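Sprechernotizen: Maßhaltigkeit von Tischplatten aus Massivholz im beheizten Innenraum

Folie 1, Titel
Kurz begrüßen, Handouts liegen hinten. Fragen bitte sammeln, außer bei den Rechenwegen auf Folie 4, dort sofort. Saallicht bis Folie 3 anlassen. Der Laserpointer ist auf der Leinwand schlecht zu sehen, also Zeilen ansagen.

Einstieg: Das Thema ist die fertige Platte im Gebrauch. Trocknung und Verleimung kommen nur vor, soweit sie das spätere Verhalten bestimmen. Furnierte Träger bleiben außen vor.

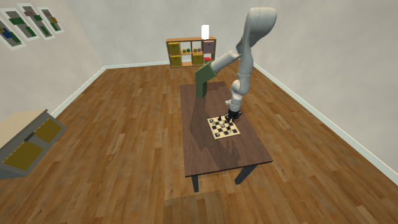
Nandell, Arbeitsgruppe Platte und Oberfläche
Vortragsfassung Juli, Notizen zum internen Gebrauch

Folie 2, Begriffe
Holzfeuchte ist die Masse des Wassers bezogen auf die Darrmasse, nicht auf die Gesamtmasse. Den Satz langsam sprechen, er wird jedes Mal missverstanden. Ausgleichsfeuchte ist der Wert, dem sich das Holz bei konstanter Temperatur und konstanter relativer Luftfeuchte nähert. Erreicht wird er im Wohnraum selten, weil das Klima schneller wechselt, als eine dicke Platte folgen kann.

Quellen und Schwinden finden nur unterhalb des Fasersättigungsbereichs statt. Für Möbel im Gebrauch ist das immer gegeben. In Faserrichtung ist die Änderung so klein, dass sie für die Beschlagplanung vernachlässigt wird. Quer zur Faser wird unterschieden:
- tangential: größte Änderung, maßgebend bei Fladerbrettern
- radial: deutlich kleiner, maßgebend bei stehenden Jahresringen
- gemischte Lagen: mit dem ungünstigen Wert rechnen

Übergang: Wer die Jahresringlage am Hirnholz nicht abliest, braucht die Formel auf Folie 4 nicht anzuwenden.

Folie 3, Prüfreihe
159 Platten aus der Serie Zekby, alle im Lager Skolorden konditioniert und danach in zwei Klimaräumen gelagert. Der trockene Raum bildet die Heizperiode ab, der feuchte den Spätsommer. Gemessen wurde quer zur Faser an zwei festen Linien je Platte, dazu die Verformung mit Richtscheit und Fühlerlehre.

Hinweis zum Messfeuchtegerät: Die Elektroden wurden in der Plattenunterseite gesetzt. Oberflächennahe Werte laufen dem Kern voraus, in der trockenen Phase nach unten, in der feuchten nach oben. Wer nur außen misst, überschätzt den Wechsel. Die Einstichtiefe steht im Handout und muss nicht vorgelesen werden.

Einschränkung nennen: Die Reihe enthält keine Platten mit Splintanteil an der Kante. Die Ergebnisse gelten für diese Ware nicht.

Falls gefragt wird, warum rechteckige und runde Platten gemischt wurden: Für die Längenänderung quer zur Faser ist die Umrissform ohne Einfluss auf den Prozentwert. Bei der runden Platte ändert sich jedoch die Form, weil ein Durchmesser sich bewegt und der andere steht. Aus dem Kreis wird eine Ellipse. Bei einer aufgesetzten starren Zarge ist das ein Konstruktionsproblem, bei einem Mittelfuß meist nicht.
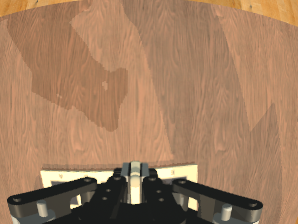

Aus dem Plenum kam beim Probelauf der Einwand, die Ellipse sei am Möbel gar nicht wahrnehmbar, und wer eine runde Platte auf Kreisform nachmesse, finde ohnehin Abweichungen aus der Fertigung in derselben Größenordnung. Wichtiger sei die Frage, was mit den Schrauben passiere.

Antwort dazu: Der Einwand ist für kleine Durchmesser berechtigt. Die Fertigungsabweichung ist aber über das Jahr konstant, die Bewegung nicht. Für die Befestigung zählt allein die Bewegung. Damit direkt weiter zu Folie 4.

Folie 4, Rechenweg
Änderung der Breite gleich Breite mal differenzielles Quellmaß mal Differenz der Holzfeuchte. Alle drei Größen an der Tafel anschreiben, Einheiten mitführen.

Rechenbeispiel: Plattenbreite 80 cm, Feuchtedifferenz 5 Prozentpunkte. Das Quellmaß der Holzart aus der Tabelle im Handout einsetzen, einmal radial, einmal tangential. Das Publikum rechnen lassen, danach beide Ergebnisse nebeneinander stellen. Der Abstand zwischen den beiden Werten ist der eigentliche Inhalt der Folie.

Häufiger Fehler: Die relative Luftfeuchte wird als Holzfeuchte eingesetzt. Das Ergebnis ist dann um ein Vielfaches zu groß. Zweiter häufiger Fehler: Das gesamte Bewegungsmaß wird auf eine Seite gelegt. Bei mittiger Fixierung verteilt es sich auf beide Hälften, bei Fixierung an der Vorderkante nicht. Die Lage des Festpunkts gehört deshalb in die Zeichnung.

Folie 5, Befestigung
Langlöcher quer zur Faser, Festpunkt in der Mittelachse. Schraube mit Scheibe, nur so weit anziehen, dass die Scheibe noch gleitet. Nutklötze sind gleichwertig, sofern die Nut in der trockenen Phase nicht am Anschlag steht. Je Seite 2 mm Luft zusätzlich zum gerechneten Maß vorsehen, weil Bohrungen am Montageort selten exakt sitzen.

Gratleisten: nur an einer Stelle leimen. Stahlprofile in der Nut: nicht leimen, Schrauben in Langlöchern. Ein durchgehend verschraubtes Profil hält die Platte zunächst gerade und führt in der Heizperiode zu Rissen, bevorzugt am Hirnholz und in der Nähe der Leimfuge.

Nicht ausführlich auf Gestelle eingehen. Entscheidend ist nur, ob die Auflage zwei getrennte Beinpaare oder einen geschlossenen Rahmen bildet. Beim Rahmen steigen die Anforderungen an das Spiel.
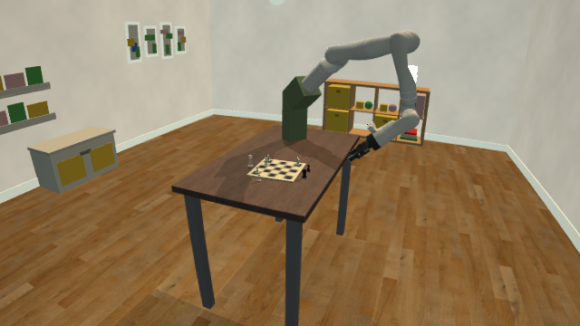

Abb. 3: Rechteckiger Tisch, dunkelbraune Holzplatte, vier dunkel schiefergraue Beine

Folie 6, Oberfläche
Eine Beschichtung verlangsamt den Feuchtewechsel, sie verhindert ihn nicht. Geprüft wurde das Hartöl Tremblay in zwei Aufträgen gegen unbehandelte Platten. Die geölten Platten erreichten denselben Endwert später. Für kurze Klimaschwankungen ist das ein Vorteil, für die Auslegung der Langlöcher ändert sich nichts.

Beidseitig behandeln, und zwar mit gleicher Auftragsmenge. Bei einseitig geölten Platten war die Schüsselung zur schneller trocknenden Seite hin in der Reihe klar zu messen. Kanten und Hirnholz mitnehmen. Das Hirnholz nimmt mehr Öl auf, dort nass in nass nachlegen und den Überstand nach Herstellerangabe abnehmen. Lappen ausgebreitet trocknen, Selbstentzündung erwähnen, auch wenn es im Saal alle wissen.

Die Auswertung zu Lack liegt noch nicht vor. Keine Aussage dazu, auch nicht auf Nachfrage.

Folie 7, Lagerung und Übergabe
Platten auf Stapelleisten lagern, Leisten übereinander, oberste Lage abdecken. Eine flach auf Beton liegende Platte nimmt von unten auf und schüsselt innerhalb kurzer Zeit. Reklamationen dieser Art betreffen die Lagerung und werden regelmäßig der Verleimung zugeschrieben.

Bei der Übergabe Holzfeuchte und Raumklima notieren, beides mit Uhrzeit. Fußbodenheizung gesondert vermerken. Eine Messung um 8 Uhr in einem nachts gelüfteten Raum ist mit einer Nachmittagsmessung nicht vergleichbar, jedenfalls nicht bei der Luft. Beim Holz spielt es kaum eine Rolle.

Reservefolien
R1: Quellmaßtabelle in Großformat.
R2: Verlauf der Kernfeuchte im Lager Skolorden, Winterhalbjahr. Achse beginnt nicht bei null, darauf hinweisen.
R3: Detail Nutklotz, Schnitt. Die Bemaßung auf der alten Fassung war falsch, nur die neue zeigen.

Zeitplan: Falls Folie 4 länger dauert, Folie 7 auf die Stapelleisten kürzen und R2 weglassen.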